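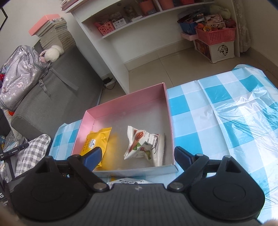

Soporte > Pinzas y efectores > Incidencias abiertas
Categoría: Pinza manual / comparación de yemas

Asunto: la yema izquierda arrastra la pared de la caja al cerrar
Abierto por: Oi-ling Hsiao
Asignado a: Nerea Lorente
Estado: en espera de repuesto

Mensaje de Oi-ling Hsiao, 9:20

Buenos días. Escribo por la pinza manual Drusau con las yemas azules nuevas. Estamos comparando estas yemas con las anteriores de Rarnell, siempre con la misma tarea: coger una caja abierta de cartón rosa por sus dos paredes, levantarla un poco y dejarla otra vez en la mesa. Dentro de la caja van bolsas pequeñas de aperitivo, para que tenga algo de peso.

El problema es el siguiente. Cuando acerco la pinza, la yema izquierda toca la pared antes que la derecha y empuja la caja hacia un lado. Si la yema izquierda entra dentro de la caja y la derecha queda por fuera, el cierre tampoco es bueno, porque el cartón se dobla. Hice 40 intentos con cada juego de yemas. Con las de Rarnell la caja se movió en 3. Con las azules se movió en 33.

Ya revisé esto:
- Batería y cable, bien.
- Apertura máxima, igual que en la hoja.
- Yemas cambiadas de lado: sigue tocando primero la izquierda.
- Mantel de plástico: lo quité y probé sobre la mesa desnuda. La caja resbala menos, pero el contacto desigual continúa.

Por favor, díganme si debo desmontar los brazos o si es mejor esperar.

Respuesta de Nerea Lorente, 10:05

Hola, Oi-ling. Si al cambiar las yemas de lado el fallo se queda a la izquierda, yo miraría el brazo y dejaría las yemas para después. No desmontes nada todavía. Con la pinza cerrada a mitad de recorrido, mueve cada brazo con el dedo y dime si notas juego en los tornillos de giro. ¿Qué versión del controlador tienes?

Mensaje de Oi-ling Hsiao, 11:40

Gracias por la respuesta rápida. El controlador es el de Chiang, con el ajuste de fábrica. He movido los brazos como usted indica. El derecho está firme. El izquierdo tiene un juego pequeño en el tornillo de abajo, se nota más con la mano que con la vista. Apreté un cuarto de vuelta - sin forzar - y mejoró, pero después de unos diez cierres volvió a aflojarse.

También repetí la prueba apoyando las dos yemas por fuera de la caja. Así el empuje es más pequeño. Con una dentro y otra fuera es donde falla más.

Nota interna, Ismail Fawzy

En Prevari vimos un caso parecido en agosto. Era el casquillo, que estaba gastado, y apretar el tornillo solamente lo escondía un rato. No recomiendo poner fijador de rosca hasta cambiar el casquillo. Kam-wah Fang tiene las medidas.

Respuesta de Nerea Lorente, 13:15

Oi-ling, te enviamos un casquillo y un tornillo de giro para el brazo izquierdo. Mientras llega, no uses los resultados de las yemas azules para la comparación. Cuando lo montes, repite la serie completa con los dos juegos, en la misma posición de la mesa y con el mantel puesto, como al principio.

Mensaje de Oi-ling Hsiao, 13:50

De acuerdo. Guardo la serie aparte con la marca "brazo izquierdo con juego". Una pregunta más: ¿el tornillo nuevo necesita un par de apriete concreto? En mi hoja esta casilla está vacía.

Respuesta de Nerea Lorente, 14:10

Se lo pregunto a Kam-wah y lo dejo escrito en este mismo ticket. No lo cierres.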